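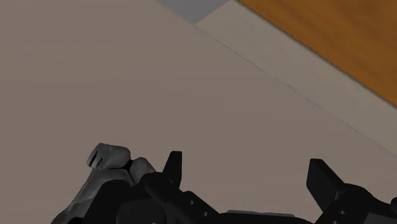 By the author, Emden | Working paper, section 4 | 22/06/2022

Figure 1. Computer-rendered view: flat grey-taupe surface, pale beige band, wood-toned surface at upper right.

Search this journal Enter keywords Go

4. Coming home: what the neighbours told me

The last section dealt with the men themselves, the ones who had left the armed group and handed themselves in. I want to turn now to the people who had to live next door to them afterwards. I did 152 interviews in three towns (Fluston, Cabrera and Rorel), and I'll admit that when I drew up the plan I thought the neighbours would be the dull part. They were the part I kept going back to!

4.1 Who knew what

In Fluston, everybody knew. The town is small, the bus stops outside the bakery, and a man who gets off it after a long time away is going to be noticed. People there could tell me which house he went to, who opened the door and whether the curtains stayed shut. In Cabrera it was much vaguer. Several of the people I spoke to had heard that someone had come back but couldn't say who, and two streets were each quite sure it was the other one.

Rorel was different again, and I still don't have a tidy account of it. The local council had held a public meeting before the first returns, with tea and a lot of shouting, and most people I met had either been there or had a cousin who had. They remembered the shouting better than anything the officials said. Even so, they were the most willing to talk to me, and they were far more likely to have spoken to a returned man themselves.

4.2 Small errands

I had a question in my interview guide about "trust", and it was a bad question. People looked at me politely and said yes, or no, or asked what I meant. After the first few weeks I dropped it and asked instead about errands. Would you lend him a ladder? Would you let him mind the shop for ten minutes? Would you sit by him at a funeral?

That opened things up straight away. A woman in Fluston said she would lend the ladder but wouldn't hold it for him, and then laughed so much that she had to put her cup down. A shopkeeper in Cabrera had let a returned man carry sacks for him since August and paid him properly, but always at the back door. He was a bit ashamed of the back door, I think, and he brought it up again as I was leaving.

Funerals were the hard one. Plenty of people who were happy with ladders and sacks went quiet at that point, above all in families that had lost somebody in the fighting. I didn't push, and I have left those answers out of the coding altogether (see the note on consent in section 2).

4.3 The mothers

I hadn't planned to treat mothers as a separate group. They kept turning up, though, in other people's interviews as well as their own. Neighbours would say they had no time for the son but that they weren't going to stop buying eggs from his mother. In 30 of the interviews the mother was mentioned before I had asked anything about family, and often she was the only route by which any news of the man reached the street.

This puts a good deal of weight on women who are tired already. One told me she had become "the post office" for her son. She passed on who was cross with him, who had softened and which road he shouldn't walk down on market day. The official support went to him: the training place, the bus pass, the monthly visit. Her own name wasn't on any of the forms she showed me.

4.4 Where I got it wrong

My early notes have people sorted into "accepting" and "hostile", and I wince at them now. The same man could be hostile at the start of an interview and halfway to fond by the end, usually once he had got on to something the returned neighbour had mended. I recoded the lot using the errand answers, which took most of a winter. The old coding is kept in the appendix for anyone who wants to compare the two, and they don't agree very well.

I should also say that I only heard from people who answered the door. In Cabrera especially, a fair few didn't.

Comments (3)

Reader comment: Really liked the ladder question. We used something close to it with released prisoners and had the same sort of laughter. Did you ask the men whether they'd lend theirs?

Reader comment: Section 4.3 could be its own paper. Please say more about the forms, and whether any of the three towns has changed them.

Reader comment: The appendix link goes to section 2 for me. Is it just my browser?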